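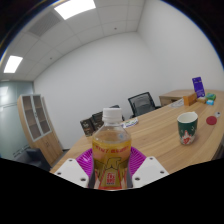 Marnie Kolach

Hi all,

> Has anyone got a good cold brew method for black tea? Mine always comes out bitter by morning.

Oh, I've been down this road! I use 12 grams of loose leaf to 2 litres of cold water, lid on, in the fridge overnight, and I pull the leaves before brekkie. Any longer and it goes bitter on me too. Bottled tea's fine in the arvo, but I reckon homemade wins (and it's heaps cheaper). A squeeze of lemon just before serving, never earlier. Let us know how you go!

Cheers,
Marnie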